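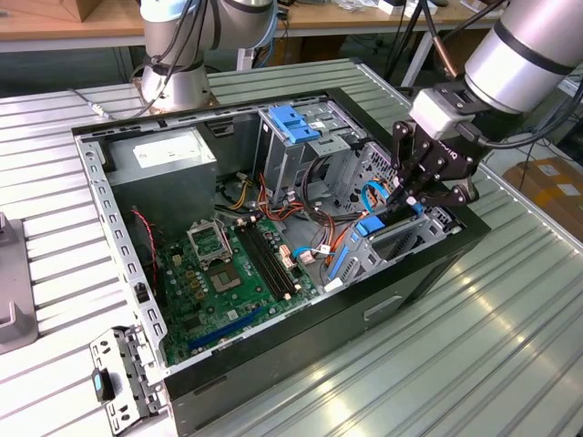

Leltarwood's computer repair and reuse scheme has got through 2,231 old machines in its first year, organisers said this week, and it wants more. Donated desktops are stripped, checked and either rebuilt for local families or broken up for parts. Towers are the bulk of it. Side panel off, case laid flat on the bench, and then it's a matter of what is left inside - in this one the power supply and the green motherboard are in place, two memory slots side by side, but the processor socket is empty with its lever flipped open. Plenty come in like that, says Ilham Gunawan, who runs the bench at the Marwat Road unit.

"People keep the processor and give us the rest," she said. "Fine by us. A board and a power supply is a good start. It's the ones full of cat hair I could do without."

Rebuilt PCs go out at £50 each, or free through schools and the Prolau advice centre. Waiting list currently stands at 24 households. Gunawan hopes to clear it before the end of September, memory permitting. Older sticks are getting hard to find and the scheme has been buying some in, wich it never used to.

Hard drives are wiped or, if faulty, drilled. Owners can ask for a slip confirming it. Saqib Mughal, who dropped off 4 towers from his accountancy office, said that was what had put him off before. "They'd been under the stairs for years. I didn't want to bin them with client stuff on."

Wanted at the moment: desktop towers, memory, power leads, flat monitors. Not wanted: printers, tube monitors, anything thats been in a flood. Laptops taken if the charger comes with them.

Drop-offs at the side door, Marwat Road, 10am to 4pm. Ring the bell - it's loud in there. Parking on the Goven Street side only.

Related
Goven Street roadworks to run into autumn
Prolau advice centre extends evening hours
Library seeks homes for surplus shelving

We use cookies to improve your visit. Accept / Manage settings

Contact the newsdesk | © Leltarwood Local News | Back to top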